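Search this site
Search

How Does a Robot Learn to Fold a Shirt?

You probably learned to fold a shirt by watching somebody else do it. Then you tried it yourself, and the sleeves came out wrong, and you tried again.

A robot can learn in a similar way. It needs examples, and it needs a lot of them. At the Trelthorpe robot lab, people spend whole afternoons making examples for a robot named Cocco.

What is an example?

One example is a recording of one job, from start to finish. For a shirt, the job has 4 steps:

1. Lay the shirt on the table.
2. Fold in the sides.
3. Fold the bottom up to the top.
4. Put the shirt on the pile.

The recording keeps what the camera saw and how the grippers moved. A gripper is a robot's version of a hand. It can open, close and hold on to things.

Who does the folding?

People do. They hold a gripper in each hand and fold with those in place of their fingers. It feels clumsy at first. Most new folders need 11 tries before they make a recording the lab can keep.

Cocco's shirt lessons use 2000 recordings. A computer program goes through all of them and looks for patterns, such as where a gripper usually goes when a sleeve is sticking out.

Why not use the same shirt every time?

Then the robot would only know that one shirt. Folders change the color, the size and the starting shape. A crumpled shirt is a good start, as clothes don't come out of a dryer flat. Pants and towels get their own lessons.

A gripper pressing down on a blue-violet T-shirt, with a pair of jeans farther back on the table:
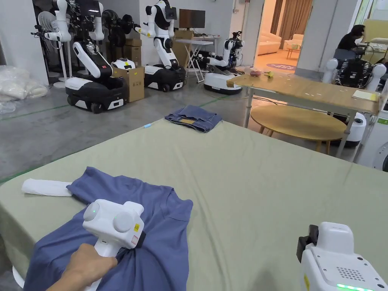 What happens to the bad ones?

A person checks every recording. If the camera was blocked or a step is missing, it is left out. In April the lab checked 98 recordings in one morning.

Words to know

Gripper: the part of a robot that grabs things.
Pattern: something that happens again and again.
Recording: a saved copy of what happened.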